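Slide 6: Carton sizing at the Pralley depot

Start with the numbers. 400 orders audited in April, 187 shipped in a carton at least one size too large. Void fill was the second-largest packing cost after tape.

Pause for questions on method. Orders from Brateck were left out; they arrive prepacked.

Slide 7: What changed

Three carton sizes dropped, inner dimensions now printed on the pick list. Flurnthorpe keeps the old range until its stock runs down. Mention that freight is billed on volume.

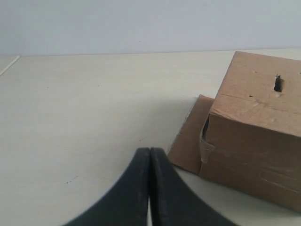 Cardboard box on a white tabletop.

Next slide: tape width. Skip if short on time.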